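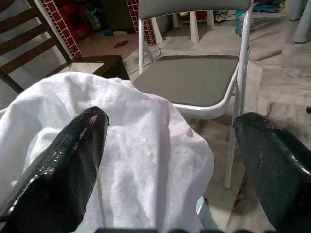
Section 3. Recording Cloth-Handling Examples

This section sets out the procedure for recording examples of cloth handling with the Plendalari two-finger gripper and its wrist camera. It applies to towels, sheets and similar soft articles. Operators must have completed the arm set-up in Section 2 before proceeding.

3.1 Preparing the work area

1. Choose a furnished room with a hard, level floor. Ordinary household furniture may remain in place, including folding chairs and wooden chairs.
2. Check that the arm can travel through its full reach without striking a chair leg or backrest.
3. Move any cable lying inside the reach of the arm. Cables beyond the reach may stay on the floor.
4. Wipe both gripper fingers with a dry cloth and inspect the tips for wear.

Note: Background clutter is acceptable and should not be tidied between recordings. The learning system is expected to work in rooms that are in daily use.

CAUTION: Keep hands clear of the fingers whenever the status light is green. The gripper closes without an audible warning.

3.2 Checking the wrist view

1. Open the Hirholm recorder and select Wrist View.
2. Confirm that both fingers are visible. Small highlights on a glossy finger surface are normal and do not require adjustment.
3. Confirm that the cloth can be told apart from the floor. White cloth on pale marble may need the exposure lowered by one step.
4. Lock the exposure. It must not be altered until the set is finished.

3.3 Recording an example

1. Drop the cloth in loose folds within reach of the gripper. Do not arrange the folds by hand.
2. Enter the task code. The code for a single cloth lift is 338.
3. Press Record and wait for the tone.
4. Guide the arm to the cloth at an even speed, close the fingers on a raised fold and lift.
5. Hold the cloth still for 3 seconds, then release it.
6. Press Stop and mark the example as Complete, Partial or Failed.

Note: Failed examples must be kept. Deleting them will leave gaps in the numbering and the set will be rejected on upload.

3.4 Completing a set

A full set contains 31 examples. Change the starting position of the cloth after each one. When the set is complete, return the arm to its rest position, select Close Set and transfer the files to the Hernley server through port 3890. The recorder will display a green bar once the transfer has been checked. Do not switch off the recorder before the bar appears.

If the transfer stops, refer to Section 7, Storage and Network Faults.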